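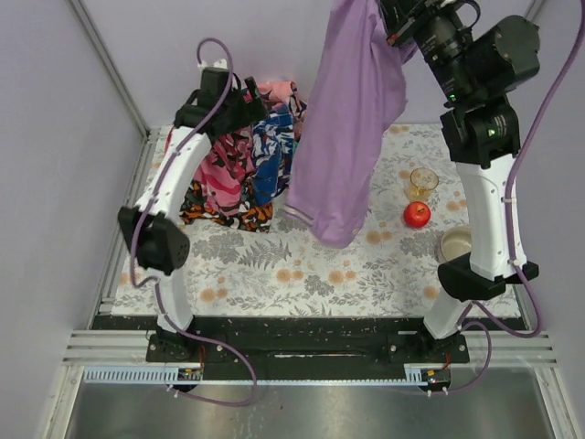 *Right arm holding up a purple garment, left arm over the clothes pile, Veltemex running the show.*

# Veltemex FAQ

I get the same handful of emails about this thing, so I'm putting the answers in one place. Veltemex is my control and planning stack for two-arm tabletop cells, mostly laundry sorting right now. If your question isn't on the list, open an issue and I'll add it.

### Does it plan for both arms at once?

Yes, but loosely. Each arm gets its own plan, and then a small scheduler (I called it Cukis, don't ask) checks the two paths against each other and slows one arm down if they get too close. I tried full joint planning for all of last April and it was lovely on paper and painfully slow on my machine.

### How does it decide which piece of clothing to grab?

The perception side is Aten. It cuts the pile into patches by color and texture, then scores each patch for how easy it'd be to pinch. Solid colors are easy! Swirls and animal print are where it gets weird — one shirt can come back as 14 separate things. There's a merge step now, and you can turn it up with `merge_strength` in the config.

### Will a patterned tablecloth mess it up?

It used to, badly. Leaves and blossoms looked like tiny socks to the old version. Run `aten background` with the table cleared and it'll learn the cloth. Do it again if you shift the cloth or change the lights.

### What about stuff on the table that isn't laundry?

Glasses, bowls, apples, whatever — mark them as keep-out objects and the planner puts a padded box around each one. The catch is that a hanging sleeve swings, and the planner only half knows that. I pad the held garment too, and I'd leave `cloth_margin` at its default until you trust your setup.

### How fast is the control loop?

100 Hz on both arms. Camera updates come in a lot slower, so the controller fills in between them.

### Do I need Gaillard?

Only if you want logs and replay. It's a separate install, and I use it constantly. My own folder is up to 1,834 runs, so please set a cleanup rule before you fill a disk like I did.

### My arm freezes halfway through a lift. Help?

Check for a stale camera message first. Version 2 stops the arm if the picture gets too old, and the warning is easy to miss in the terminal. Restarting Aten by itself usually clears it, and you can leave the arms powered while you do.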